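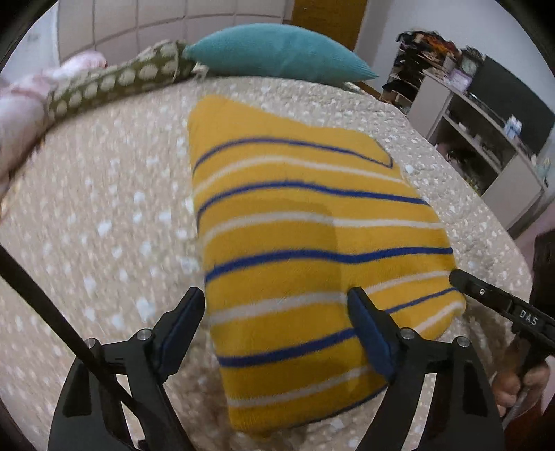

*Yellow cushion, gripper coming in from the near side*

**Demo collection for a student project: how do you grab a soft cushion the same way twice?**

Posted by **flurnari_parent_coach**, July 12, 2018

Hi everyone, and thank you in advance to whoever has the patience to read all of this. I help out with the Flurnari robotics club (high school age, a lovely bunch, very loud), and this summer the students are doing a household tidying project. The idea is that they collect demonstrations with a hand-held gripper in real bedrooms and living rooms, and then train a small policy that the arm back at the club can run. The task they picked for the first round is "pick up the cushion from the bed and put it by the pillows."

They have 267 demos so far, and I am so proud of them for getting that many – but the results on the arm are all over the place. It heads for the cushion nicely, closes, and then either comes up with nothing or drags the cushion along the bedspread until it bunches up. Hard things like mugs and boxes went fine in our spring project, so I think it has to do with the cushion being puffy.

I looked through the recordings with the kids and noticed that everybody grabs it differently. One student goes for a corner, another opens wide and comes at the near edge, and a third pushes straight down into the middle and pinches up a fold. Should we make them all do it one way? And is it a problem that our cushion has stripes? One of the students is worried the model is learning the stripes and nothing else. We have 4 weeks until we show this to the families, so starting over completely would hurt, but we'd do it if that's what it takes.

---

**dudley_shop_nights**

Welcome! I mentor over at the Dudley team and we went through nearly the same thing with a bath towel last October, so you have my full sympathy.

Yes, pick one grasp and have everybody use it. With a few hundred demos you just don't have enough data for the model to sort out three different strategies, and what often happens is that it lands somewhere between them. On a mug the in-between spot may still be on the mug. On a cushion it can be a place where the fingers close on air or skate over the top.

For something flat and puffy I would go with the near edge. Open the fingers wide, come in low with one on either side of the part you want, press down a little so the fabric comes up between the pads, close, wait a beat, then lift. That little wait matters more than you'd think! Our students were closing and lifting in one quick motion, the way you would with your own hand, and the arm copied the lift before it had really got hold of anything.

Please also have them slow down on the approach. If the fingers and the bedding are smeared in a lot of your images, that's the part I'd fix first. We had one very speedy student (bless him) and about the kindest thing we did for the project was ask him to hum a slow song while he collected.

You don't need to throw out the 267. Sort them by grasp, keep the near-edge ones, and put the rest in a folder in case you want them someday. Then record more of the good kind. We didn't see steady pickups until 900, but ours was a towel and towels are awful.

On the stripes, your student is asking a really good question and I'd tell them so. Borrow 2 more cushions, one plain and one with some other pattern, and mix them in. Turn the cushion between takes too, and try it on a different bedspread if any of the families will lend you a bedroom for an afternoon.

---

**kalogeropoulos_lab_tech**

Stripes are fine. Check your gripper width calibration before you record anything else. If the logged opening doesn't match what the arm does, soft stuff fails first.

---

**vedota_grandma_of_two**

I'm only a snack provider for the Vedota club, so take this for what it's worth, but our kids had better luck once they fluffed the cushion before every single try. It had gone a bit flat in the middle from being squeezed all day, and the ones recorded in the morning looked quite different from the ones after lunch. They also wrote the grasp on a sticky note and put it on the handle so whoever had the next turn would remember.

I hope the families' night goes well, please come back and tell us what the cushion did!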